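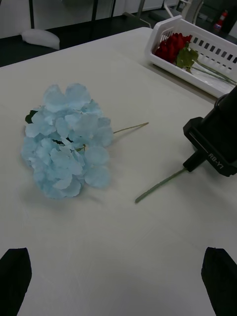 How do I clean artificial flowers without ruining them?

Start dry, and start gently. A soft makeup brush or a hair dryer on its cool setting will lift most of the dust, and for an ordinary vase on an ordinary shelf that may be all you need for months. If the petals still look gray after that, wipe them with a barely damp cloth, one bloom at a time, and lay the stems on a towel until they are completely dry. Please test one petal at the back first, as some dyes do run - deep reds and purples especially.

Can I put them under the faucet?

We would rather you didn't, unless the tag says the flowers are washable. Our Sutby stems are plastic all the way through and can be rinsed in lukewarm water. The Rashti range has fabric petals held with glue, and a good soak will loosen them sooner or later. If you've lost your tag and can't remember which you bought, treat them as Rashti and stay on the safe side.

What should I work on when I'm arranging?

A big table with a plain, pale cloth over it is lovely for this. You can see the true color of each bloom against it, and little bits of leaf or trimmed stem are easy to gather up at the end (just take the cloth outside and shake it!). Lay your stems down flat and spread out so you can pick them up one by one. Keep the rest in a basket to the side, so the heads aren't being squashed under your elbows while you think.

Do blue hydrangeas and red roses go together?

They certainly can, and we get this question more than you might expect. A light blue hydrangea is a soft, full, roundish thing, and a deep red rose is quite a strong color, so the trick is to let one of them lead. We like one hydrangea head set low in the vase with two or three roses rising behind it, and plenty of green in between. If the two still seem to be arguing, a few cream or white blooms will calm everything down nicely.

My stems are too long. How do I shorten them?

Try bending before you cut! Most of our stems have a wire inside, and you can fold the bottom few inches back on themselves, which also gives the arrangement a bit of weight at the base. If you do want to cut, use wire cutters and leave your good scissors in the drawer, because the wire will nick the blades. Cut a little less than you think you need.

A flower head has come off its stem. Is it finished?

Not at all. Many heads are simply pushed onto a small peg and will press straight back on. If yours feels loose, a tiny dab of clear craft glue on the peg will hold it, and it's best left lying down overnight. Hydrangea florets can be pushed back onto their little stalks the same way, though it does take some patience and a good lamp.

How should I store flowers between seasons?

In a basket or box with some air in it, somewhere dry and out of the sun. A plastic basket with slotted sides does very well. Lay the roses with all their heads at one end so the leaves don't catch on the petals, and don't stack anything on top. We put our own winter stems away in January and they come out again looking quite cheerful.

They came out of the box flat. What can I do?

Fluff them with your fingers, working from the middle outward, and give the leaves a little curl as you go. A few seconds of steam from a kettle, held well back, relaxes stubborn fabric petals. Keep your hands clear of the steam, of course.

Do you ship for free, and can I return things?

Orders over 50 dollars ship free from the Prastora shop. Unused stems can come back to us within six weeks, and we only ask that the tags are still on.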